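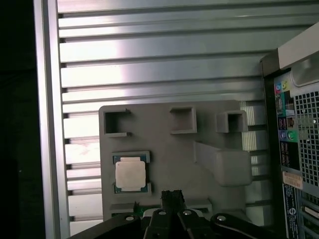 Draltside Open changes format for junior doubles

11/27/18

The Draltside Open will play its junior doubles events under a revised format when the indoor tournament returns in February, organizers said in a notice to clubs.

Matches in the boys' and girls' draws will be the best of three sets, with a tiebreak at 6-6 in the first 2. A match tiebreak replaces the third set. No-ad scoring, used in qualifying last season, now applies in all rounds.

Each pair must enter under a single club code. Entries close 70 days after the ranking cutoff, and late entries go to the alternates list in ranking order. The main hall seats up to 418 for the finals.

Fosora remains the ball supplier. Illura will handle electronic scoring on all courts, replacing the paper cards used in early rounds. Chair umpires will enter points on a handheld unit, and line calls stay with the players until the semifinals.

Nartey Tennis Center will host the qualifying rounds on hard courts. The draw will be posted the evening before play starts.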